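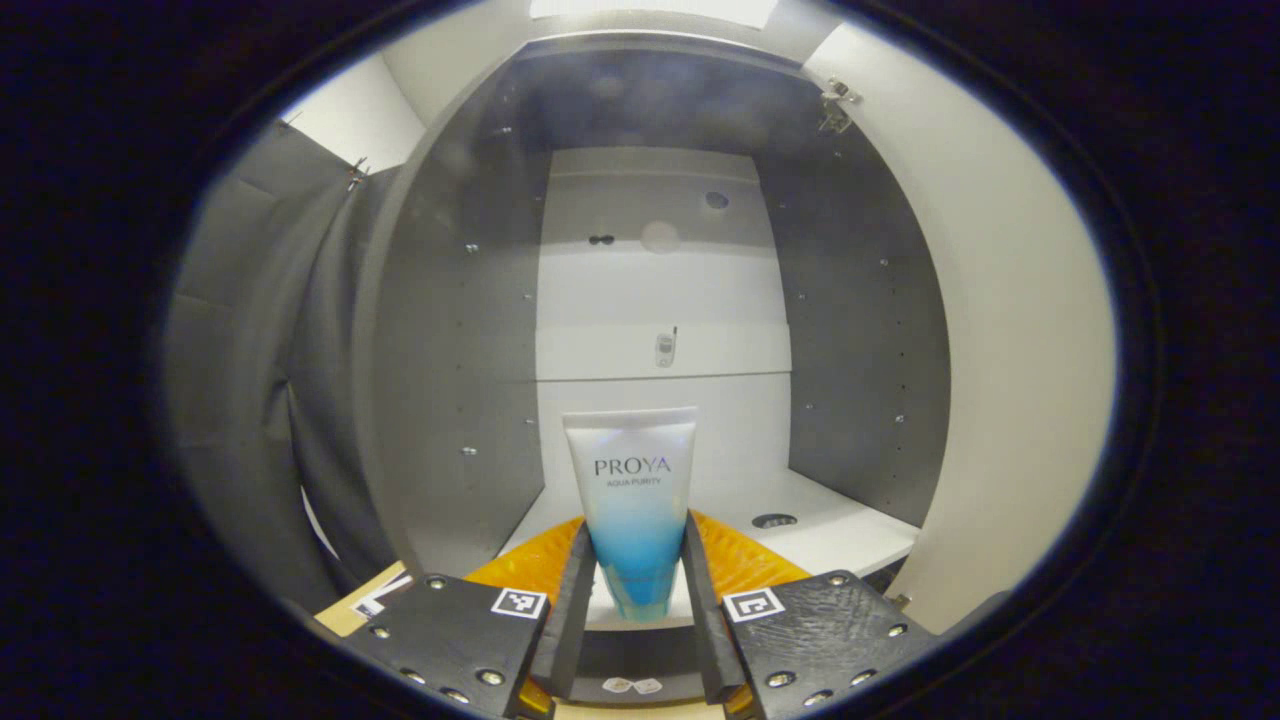

Cabinet task, hand-held gripper: squeeze tube held upright between the fingers.

Hello Torquil – quick update on the Drusia work. We've now got 2203 demonstrations, 207 of them in cabinets, and I'm really pleased with how those are shaping up! Soft tubes were our headache in May (the policy kept squeezing too hard), so I retrained with finger width as an extra input and it managed 96 good grasps in 15 fewer hours of training. Shelf edges still trip it up – that's next, once Stelmakh send the new fingertips.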